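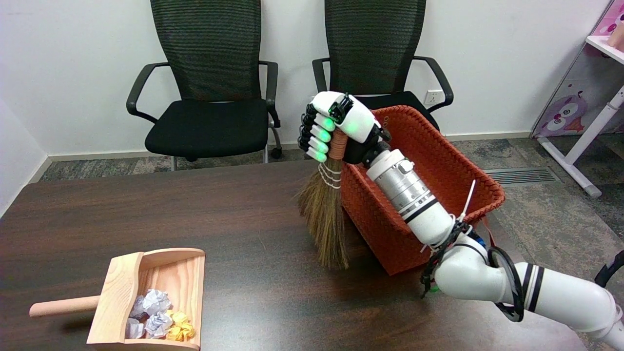
Ticket 471
Desk broom sheds on desk
Opened by: Joanne Wragg
Assigned to: Cengiz Tekin, Facilities, Hekidthorpe office
Category: Furniture and fittings (there is no category for brooms)
Priority: Low, then Medium, then Low again

Joanne Wragg wrote:
The small straw hand broom that came with the Limura desk tidy set is leaving more on the desk than it takes off. I sweep up paper scraps, and when I'm done the paper is gone and there is a fine layer of straw in its place. I then sweep up the straw. You can see where this is going.

It's the dark desk in the back room, the one by the two black mesh chairs, so every bit of straw shows. On a beige desk I might have lived with it for years.

What I've tried:
Sweeping harder. Worse.
Sweeping more gently. Moves nothing, still sheds.
Tapping the broom on the edge of the desk first. Produced an impressive amount of straw, all of it on the carpet.

Please advise, or send a different broom.

Cengiz Tekin wrote:
Thanks for the detail. A couple of things to check before I go spending the stationery budget.

1. Is the cord at the top of the bristles tight? Pinch the bundle just under the handle and try to twist it. If it turns, the binding has loosened.
2. Where is the broom kept between uses?
3. Are the bristles snapping into short bits, or coming out whole?

Short bits mean the straw is too dry. Whole strands mean the binding. Both means it's had a hard life.

Joanne Wragg wrote:
1. Cord is tight. I twisted until I felt silly.
2. On the windowsill above the radiator, bristles down, leaning on the glass. It looked nice there.
3. Short bits. One or two whole ones, but I blame the tapping.

Cengiz Tekin wrote:
I think we have our culprit, and it's the windowsill. Straw that sits over a radiator goes brittle, and bristles left standing on their tips get a permanent bend as a bonus. Try this:

Take it outside and comb it through with your fingers until the loose stuff stops coming.
Dip the bottom half of the bristles in lukewarm salty water for 5 minutes. Keep the handle and the cord out of it.
Shake it, press the bristles back into a fan shape, and hang it by the handle somewhere with air. Leave it overnight. No radiators.

After that, use short strokes toward the dustpan, with the tips only. It's a hand broom, it doesn't want leaning on.

Status changed to: Waiting on requester

Joanne Wragg wrote:
Done as instructed. The kitchen now has a mug labeled BROOM WATER DO NOT DRINK, which has been reported to me as a separate issue by 2 people.

Shedding is much reduced. I did the whole desk this morning and found a single piece of straw, which I've decided was already there.

New problem, same ticket if you don't mind. When the broom rests in the dustpan with the paper, it comes out wearing the paper. When it rests on the desk, somebody borrows it for the printer shelf. Where is it meant to live?

Cengiz Tekin wrote:
Same ticket is fine, I get measured on those. Keep the broom in the woven basket from the back room and the pan beside it. Lay it down or lean it against the side, whichever you like, as long as the weight isn't on the bristle tips for days on end. And empty the pan before you put things away. A pan full of balled-up paper is just a very small untidy desk.

Joanne Wragg wrote:
The basket was holding the takeout menus. They have been rehomed in the drawer with the other takeout menus. 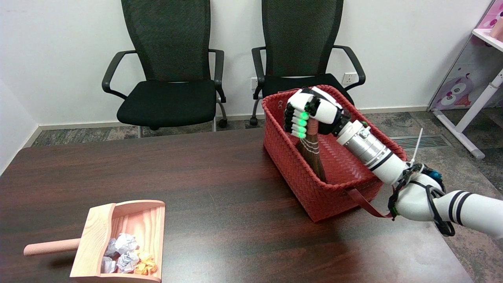 Can the woven basket be washed if straw dust gets stuck in the weave?
Turn it upside down and tap it out first, then go along the weave with a dry soft brush; if it's still dusty, wipe it with a barely damp cloth and let it air dry completely before anything goes back in.

Cengiz Tekin wrote:
I've copied that last bit over to the Jirirness office, who have the same set and, I suspect, the same windowsill.

For the record, I also asked Hsueh supplies about a replacement broom in case this one gives up. They sell them by the carton. I've declined on everyone's behalf.

Care note added to the asset record (item 496, "broom, small, desk"): away from heat, off its tips, salt water dip again in August if it starts to crackle.

Joanne Wragg wrote:
It has an asset number?

Cengiz Tekin wrote:
Everything has an asset number. The mug has one too, so please take the label off when you get a minute.

Status changed to: Resolved, 6 May 2026
Resolution code: User education (sorry, it's that or "Replaced toner")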